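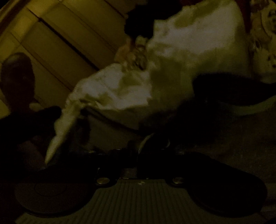
Mwajuma Kirui says the first week with the hand-held gripper was slower than the sales page suggested. She had it on loan from Feveck through May and used it to record cloth handling, the job she bought her last two kits for.

"Cloth is where you find out what a gripper is like," she said. "A box will forgive you. A crumpled white cloth won't."

The kit has two broad, dark, rounded fingers with a gray ribbed plate between them. Kirui liked the fingers. She was less sure about the trigger, which she found stiff after an hour, and she asked Feveck for a lighter spring. It came on a Thursday and took 7 minutes to fit.

Valeriano Esteban handles support for the kit at Feveck. He said the stiff trigger is the complaint he hears most.

"We set it up for people picking up tools," he said. "For fabric you want the soft spring, and we should put it in the box."

Kirui recorded 200 short runs and kept 71 of them. Most of the rest she threw out herself, usually when she had pulled too fast and lost the fold. She would like a sound or a light to warn her when the tracking drops. Esteban said one is planned but would not give a month.

Asked whether she would buy it over the Rothe kit she uses now, Kirui said yes for cloth and no for small parts. "I'd keep both on the shelf," she said. "The Rothe closes tighter on a screw."

Feveck sells the kit direct, with the soft spring as an extra.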